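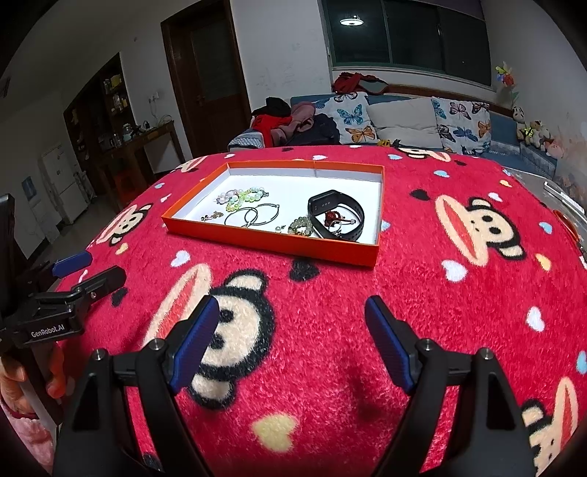
Small objects, soft surfaces: what changed when we re-cut the demonstrations

The manipulation group has finished the first round of its tidying study, and the results are now good enough to share outside the Tuesday meeting. The short version is that cutting each demonstration at the moment of contact, and training on the pieces, made a clear difference for thin and floppy objects and almost none for solid ones.

The study uses hand-held grippers. A person carries the gripper through a household task, the camera on the tool records what the fingers are doing, and the policy is trained on those recordings before it is ever run on an arm. For this round Olumide Etim asked for jewellery and other small personal items, kept in ordinary homes on whatever surface the household normally uses. An open orange box on a fuzzy red blanket, with beaded bracelets, thin hoop earrings and a fitness band inside, is typical of the material. The box walls are low, the items sit close together and one bracelet lies within the loop of the band.

In total the collection has 1616 demonstrations. After checking, 1383 were kept for training. Most of those removed had lost tracking for part of the movement, and a smaller group had the wrong task label. Syahrul Sumampouw went through the removed set a second time and is confident that no single type of object was thrown out more than the others.

How the method works

Our earlier policy, which older readers will know as Pana, treated a demonstration as one long movement from start to finish. It learned the approach well. It was much weaker in the last part, where the fingers have to close on something a few millimetres thick. Tobiloba Adeleke's explanation was that the approach takes up most of the recording time and so most of the training signal, while the grasp itself is over very quickly.

The new version, Lisari, splits each recording into three parts: approach, contact and withdrawal. The split is found automatically from finger opening and the speed of the tool. The contact part is then sampled more often during training, and the policy is given a closer crop of the image for that part only. Nothing else was altered. The network is the same size, the training time is the same, and both policies saw the same 1383 demonstrations.

We did try changing the crop without changing the sampling, and the other way round. The crop alone helped a little with earrings. The sampling alone helped with bracelets but made the policy hesitate above the box, opening and closing the fingers without going down. Using both together removed most of the hesitation, though we do not yet have a good account of why.

What we measured

Each policy was given 400 trials on the bench arm, using the same set of objects in the same starting layouts. A trial counted as a success if the named item was lifted clear of the box and put down in the tray without anything else coming with it. That last condition matters. With beaded bracelets it is quite easy to pick up the right one and bring its neighbour along too, and under our old scoring that would have passed.

Pana completed fewer than half of its trials. Lisari completed well over half, with nearly all of the gain coming from hoops, small dangling earrings and single strands of beads. On watches and fitness bands the two were level. Full tables, including results by object and by layout, are in the report on the group's shared drive.

Two kinds of failure remain. The first is nesting. When one item lies inside the loop of another, the policy tends to close on both, and the extra sampling has not helped. The second is the surface underneath. On fleece and other deep pile the box can shift when a finger presses on its edge, and the policy has no way of noticing until the next image arrives. Oluwatosin Etim has proposed a simple check that compares the position of the box before and after contact and starts the approach again if it has moved. It adds a short delay – 90 milliseconds on the present computer – and will be tested next.

There was also some discussion about patterned backgrounds. Several of the home recordings were made over bold prints, and we expected the policy to be drawn to them. In the bench trials, changing the cloth from plain grey to a large print made no difference that we could separate from ordinary variation between runs. The bench prints were all flat cotton, so we would not want to claim more than that.

Next steps

Amnuay Sombatkul will run the box check on the bench arm in April, followed by a repeat of the nested layouts with a slightly different order of training. The splitting code has been moved into Histico, our annotation tool, and can be used on older recordings without collecting them again. Anyone holding gripper data from the kitchen study who would like it re-cut should send Amnuay the folder name and the task list. Please check the labels first, as the splitter will run quite happily on a mislabelled recording and give no warning.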